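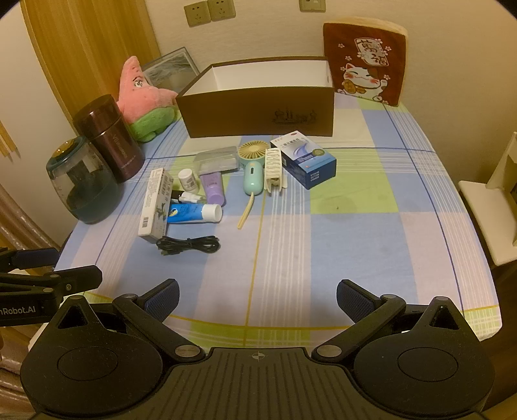

4.2 Perception stack and tabletop segmentation

Figure 3. Wrist view of a cluttered household table. Small items lie in front of an open brown box on a plaid cloth; the two fingers with dark blue pads enter from below.

The perception stack takes a wrist image and returns a set of object masks, each with a grasp score. It runs in three stages: a fixed mask for the gripper, a cloth model for the supporting surface, and a proposal network for everything that remains. We call the full stack Nomel. The planner that consumes its output, Brultari, is described in Section 5.

Gripper mask. The body and housings of the gripper stay in the same place in every image, so their mask is computed once per mounting and stored. The fingers move, and their mask is looked up from the measured opening width. Errors in this lookup show up first at the inner edge of the pads, where a thin band of pad gets labeled as table. We dilate the finger mask by 6 pixels to remove the band. The dilation costs a little visible surface between the fingers, and we did not find that it changed the grasp scores.

Surface model. Plain tables can be handled with a single color cluster and a plane fit. Patterned cloth can't. In Figure 3 the cloth has large blocks of pale blue, lavender-pink, cream and lime green, and narrow dark blue and yellow lines run across them. An early version of the network proposed objects along these lines, and also at marks on the cloth such as the faint round stain on the green block right of center. The current version fits a repeating grid to the strongest line directions and lowers the score of any proposal whose boundary follows that grid. Proposals with support in the depth channel are exempt.

Object proposals. The network was trained on 1540 labeled tabletop images, of which 1062 contain a patterned surface. Labels were drawn by hand and checked a second time in January, when we also split the class "tube or bottle" into two. Objects that hide one another remain the main source of error. The blue squeeze tube in Figure 3 is typical: its left end is behind a long white carton, so the visible region is shorter than the tube and a center computed from the mask is shifted toward the cap. We pass the planner a flag for each mask edge that touches another object, and Brultari widens its position estimate on that side.

Two other cases need special handling. Thin flexible items, such as the bundled black cable near the carton, are kept as one mask even where the loops enclose visible cloth. Openwork items, such as the cream-white hair clip beside the mini fan, are filled to their outer contour before scoring. Transparent containers are still handled poorly. The upper part of a clear container often receives the label of whatever is seen through it, and we exclude such masks from the grasp list when the depth reading is missing over most of their area.

All evaluation in Section 6 uses the Galtstead split, which holds 1085 images that share no table or cloth with the training set.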